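About us

Mornari began with one bucket and a borrowed ladder, and we now look after 130 homes between the harbour and the hills. Cayetano Vallejo still does the first visit himself, usually with a good long chat over a cuppa (he can't help it!).

Bathrooms are where we're fussiest, and a mirror always gets a cloth of its own.

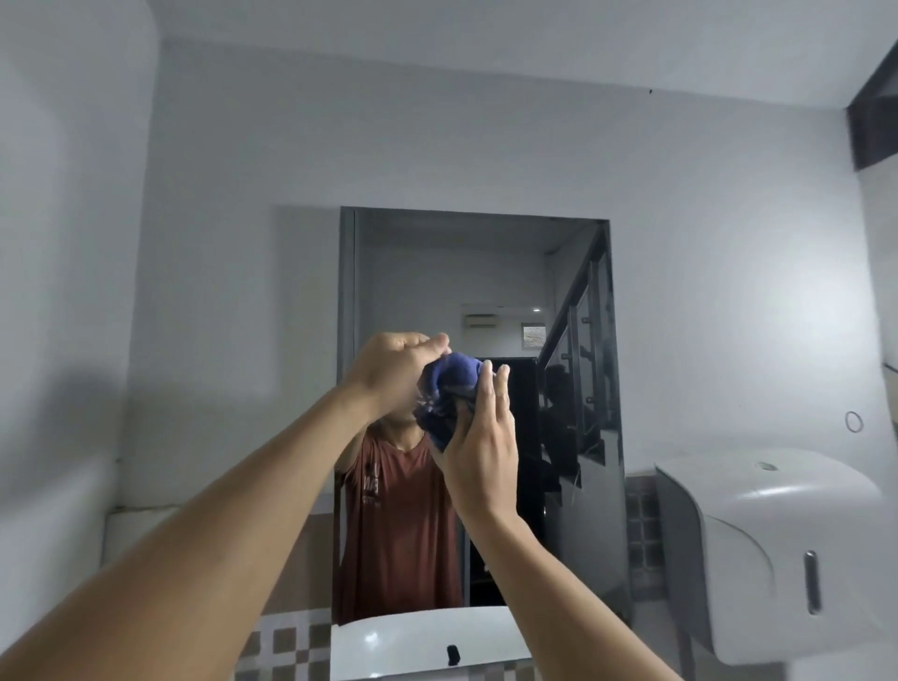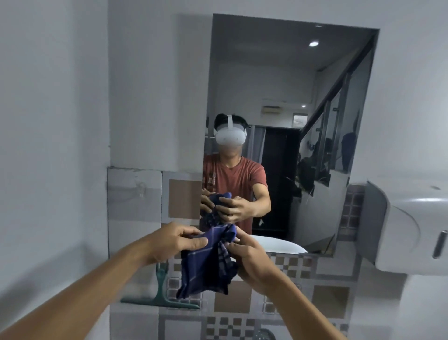 Our Services: Bathrooms & Mirrors

A dark blue cloth at the mirror over the basin, and two hands to work it. We do tiles and taps as well, and we're always happy to pop back if you'd like another go at the glass.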